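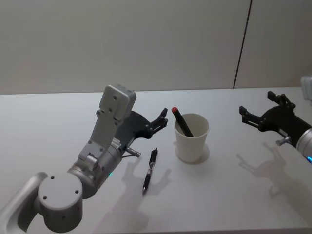
塞尔吉奥·门德斯（Sérgio Mendes）的看法是，两个国家能就一座桥的开放时间吵上三轮，说明他们至少都承认那座桥存在，这在瓦达河谷已经算得上外交突破。

赞索普（Zamthorpe）调解办公室愿意接受这一评价，并借此宣布：库维韦尔（Cuvivel）与斯图斯特内罗（Stustenero）两国政府代表已就瓦达（Wada）河谷过境点的联合观察安排达成一致。双方将于一月起向河谷派驻一支非武装民事观察团，首期任期六个月，期满可续。文本全长669行，其中正文占去一小半，其余为附件、附件的附件，以及双方对“附件”一词各自保留的理解。

观察团编制100人，两国各派四十人，另外20人由与争端没有利害关系的第三方国家推荐，经调解办公室审核后任命。观察团不携带武器，不设检查站，不拦截车辆，也无权裁定任何一方违约。它的任务是看、记、报。有代表在谈判中问，如果看到的事情双方都不喜欢怎么办，答复是照样写进报告。

争端的由来，河谷两岸的居民比任何公报都清楚。停火线沿瓦达河中心线划定，河却有自己的主张，每逢汛期便往东或往西挪一挪。过去几年里，有几块菜地先后处于两国的主权之下，种的始终是同样的卷心菜。关于这些菜地的外交照会，调解办公室存有厚厚一叠，措辞一份比一份庄重。

根据新安排，停火线以双方共同认可的测绘底图为准，河道变动不自动改变任何一方的立场。换句话说，河可以走，线留下。双方技术人员将在汛期过后共同复测，复测结果只供观察团使用，不构成对最终边界的承认。为了把“不构成承认”这几个字放在句首还是句尾，起草小组用掉了一个下午。最后句首和句尾各放了一次。

过境点的开放时间是本轮谈判中最费口舌的部分。库维韦尔一方主张早上七点开放，理由是农户要赶早市；斯图斯特内罗一方主张八点，理由是海关人员也有早饭。两国又恰好不在同一时区，七点与八点原本就是同一时刻，这一点在第二轮谈判临近结束时由一名口译员提出。会议随后休息了很久。现行文本规定，过境点于库维韦尔时间上午七点、即斯图斯特内罗时间上午八点开放，双方新闻机构可各自宣布己方方案获得采纳。

每日过境人数上限定为300人次，学生、就诊者及其陪同人员不计入上限。持有效农用证件的居民可以携带工具和当季收成过境，牲畜须提前一天登记。关于牲畜是否需要本人到场登记，文本初稿表述含混，现已改正。

观察团设团长一人、副团长两人。团长由第三方人员担任，两名副团长分别来自两国，排名按月轮换。团部设在河谷中段一所停用的中学，位置恰好在停火线附近，双方都认为它离对方近了一点。校舍的供电由库维韦尔负责，供水由斯图斯特内罗负责，任何一方中断供应须提前通知，通知须采用书面形式。调解办公室注意到，如果停的是电，书面形式可能需要手写。

报告制度如下：各观察小组每日向团部提交值班记录，团部每两周向双方政府提交同一份报告，同一时间送达，两种语言版本具有同等效力。若两个版本出现出入，以团部保存的原始值班记录为准。任何一方可在收到报告后五日内提出书面意见，意见将附在报告之后，报告正文不因意见而修改。这一条款曾先后被两国代表团分别称为“不可接受”和“勉强可以接受”，下一轮则互换了说法，再下一轮就通过了。

紧急情况下，两国边防指挥官可通过直通电话联系。电话线路此前已经架设，多年无人拨打，原因是谁先拨打在双方看来都有示弱的嫌疑。新安排规定，每天上午由团部值班员同时接通两端，进行例行通话。通话内容不作规定，报一报水位和天气也行。试通话已经进行过，两位指挥官就雾的浓度交换了意见，没有达成一致，但语气平和。

调解办公室负责人在文本草签后表示：“我们没有解决边界问题，文本里也没有一个字说我们解决了。六个月里，要是河谷两岸的人觉得报告越来越无聊，我会很高兴。我本人也准备好读这些报告了，至少读摘要。”

库维韦尔代表团在一份简短声明中称，该安排“体现了库维韦尔一贯的建设性立场”。斯图斯特内罗代表团的声明同样简短，称该安排“体现了斯图斯特内罗一贯的建设性立场”。两份声明系分别起草，发布时间相差四分钟，先后次序由双方自行解释。

需要说明的是，仍有若干事项没有谈成。失踪人员名单的交换尚待双方核对各自的登记方式；上游水闸的放水时间将另行磋商；河谷东侧公路上的路牌使用哪种语言、哪种语言在上，目前没有方案，路牌因此继续空白，司机凭记忆行驶。调解办公室不打算把这些问题说成“技术性细节”，上一次有人这么说，谈判中断了一个冬天。

观察团人员的招募工作已经开始。两国名额由各自政府提名，现役军人及情报部门人员不在提名范围之内；第三方名额向具有停火监督、边境管理或选举观察经验的人员开放。申请人须能在偏远地区独立工作，能用至少一种当地语言书写清楚的句子，并能够忍受长时间的会议。有骑行或徒步巡查经验者优先，河谷的路况对车辆不太客气。

观察团的经费由两国平均分担，第三方人员的薪酬由派出国承担。账目按季度公开，包括茶水支出。公开茶水支出是双方共同提出的要求，也是整个谈判中唯一一项无人反对、一次通过的条款。

文本须经两国议会批准后生效。库维韦尔议会预计先行审议，斯图斯特内罗议会表示将在研究对方审议结果之后安排日程，库维韦尔议会得知后表示，他们也愿意先研究一下。调解办公室正在安排两场同时开始的审议，鉴于前述时区问题，“同时”一词已在附件中作出定义。

文本全文、附件及过境点分布图可向赞索普调解办公室新闻处索取，印刷本与电子本内容相同。媒体如需前往河谷采访，请提前向新闻处登记，并注明拟从哪一侧进入。从两侧同时进入的申请恕不受理。

赞索普调解办公室新闻处供稿
本稿可全文或部分转载，转载时请勿调整两国国名的先后次序；如必须调整，请在下一段调整回来。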